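Grarkmont airfield promises safety office, but who will staff it?

May 23, 2018

The operator of Grarkmont airfield says it will have its own runway safety office running by December. Pilots who fly from the field have heard something like it before.

Under the plan, the new office would take over runway inspections, obstacle surveys and checks on the navigation beacon, all of which are now handled under contract by Restov. The operator says bringing the work in house will cut the wait for a repair decision from 30 days to 6.

That is a big drop, and the four-page notice released with the plan does not show how it would be reached. It lists 2 inspector positions. Neither has been advertised. There is no budget line for training, and the notice leaves open whether the inspectors would report to the airfield manager, whose department they would be checking.
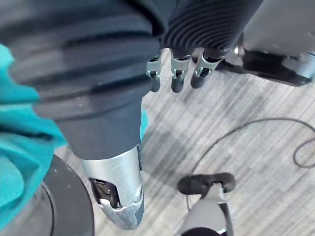

Beacon checks still behind

The beacon is the part of the plan that matters most to crews coming in under low cloud. Its last full flight check was supposed to be followed by another within 210 days. Pilots at the field say that date has passed. The operator says the check is "in scheduling" and would not give a new date.

Selamawit Lencho, who flies freight into Grarkmont for Gebremichael Air, said she would believe in the new office when she saw a signed inspection report from it.

"They have changed the name on the door before," she said. "The lights at the east end of the taxiway were out then and they are out now. I don't care who owns the clipboard."

Restov declined to discuss its contract, except to say that it has delivered every report it was asked for. Whether it was asked for enough of them is a question the operator did not take up in its written reply.

The same reply says the office will use Usirel, a software package for logging defects and tracking repairs. No price was given. A log may help, but the field's existing defect list is already public, and several entries on it have sat without a repair date since it was last updated. 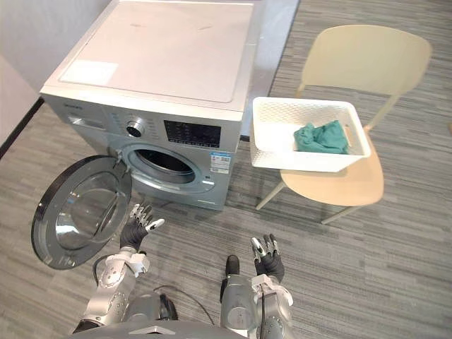 Front-loading washing machine on a striped carpet floor.

Comments on the plan can be sent in writing to the airfield office. The operator has not said whether it will publish them.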